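The Can Drawer Years

Food. Rents go up, kitchens go down, dinner gets smaller. Spent a wet November talking to people in Skirnolwood who cook in almost no space at all, and most of them wanted to talk about cans.

Emiliano Cervantes has cooked for six people out of a galley kitchen on Trolard Street since his kids were small. No pantry. One drawer. "You learn what you'll eat," he says, already opening something. Tuna, hominy, chickpeas, the good tomatoes when they're on sale.

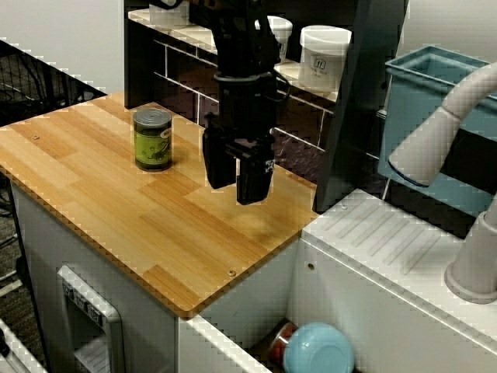 A green-labeled can on a wooden tabletop.

His rule is 2 weeks. Anything in the drawer longer than that gets cooked, no arguments. Which is how the family ended up with a chickpea and peach stew that still gets brought up at birthdays. Bad? "Not great," he says. They finished it tho. 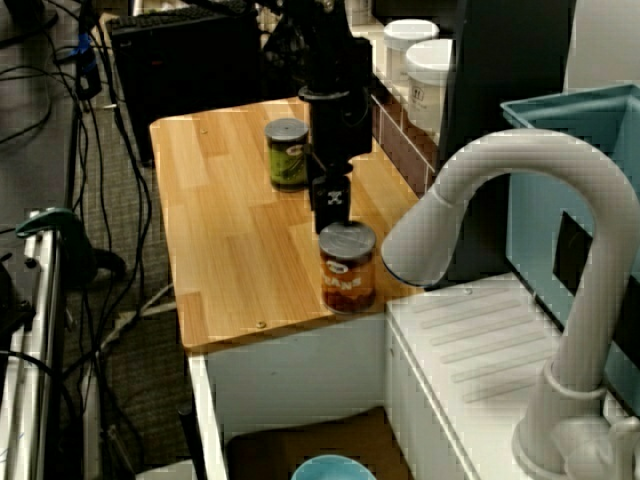 The Marulanda market down the hill closes at six and everybody in the building knows it. Miss it and you're cooking from the drawer. Four apartments on his floor, and on a bad night the trading starts in the hallway. An onion for half a bag of rice. Somebody always has garlic. Nobody has ever had cumin.
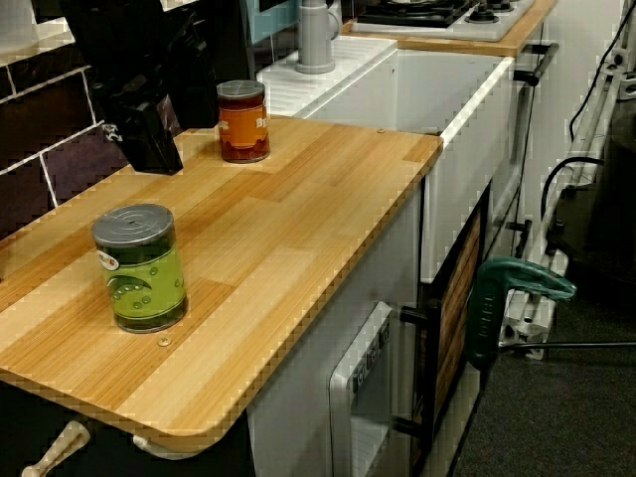
Storage is where people fight. Stack them and the bottom row gets forgotten, line them up and you lose the drawer. Cervantes lays his flat, labels up, and he's picky about labels. You want to read it from across the room, like that orange-red one with BEANS in big white letters. Small print goes back to the store. His sister decants everything into jars, wich he considers a waste of jars.

Then the liquid. Drain or keep? He keeps it for soup, drains for salad, rinses for the 3 year old who hates anything slimy.
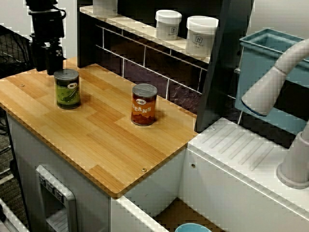 Dinner the night I visited was black beans, burnt onion, lime, rice from next door. Radio on, windows open, everyone standing up to eat. Took him less time than parking took me. Seconds, then thirds. He was scraping the pot and asking who was going to go ask about the cumin.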